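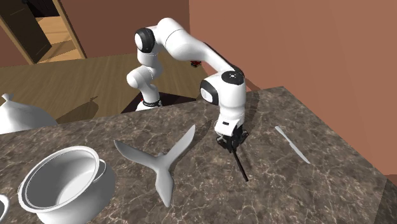
The arm over the marble worktop in the simulated kitchen, stick in the gripper, knife lying on the right.

I've been using the Plamden bench-rules pack for two months now, so it's time I wrote it up. It's a set of 33 short rules for people who test kitchen robot arms in simulation before letting them near a real worktop, and it comes with a checklist you can print out and scribble on (I have scribbled on mine a lot).

The rules on held objects are the best bit by miles. The pack wants you to treat anything long and thin in the gripper as part of the arm, so your keep-out distance starts at the tip of the stick and not at the fingers. I'd been measuring from the fingers for ages! Hiwot Chala at Forthorpe told me they'd done the same, which made me feel a bit better.

Knives get a page to themselves. You're meant to log where the blade points before every run, even when it's only a plain white model with no weight to speak of, and stop the run if the arm's path crosses it. Rule 18 says a simulated knife counts as a knife. I grumbled at first – it adds a good few clicks – but I do it without thinking now.

Less keen on the section about clutter. It tells you to clear everything the task doesn't need, pots and serving dishes included, and I don't agree. Real kitchens have stuff all over them and I want to know how the arm copes. Uriel Zavala argues you should do a clear run first and then put things back, and I've settled on that.

The index is poor, and the print is tiny on the checklist. Updates are free until January, then you pay yearly. I'll be renewing, mostly for the knife page and the bit about sticks.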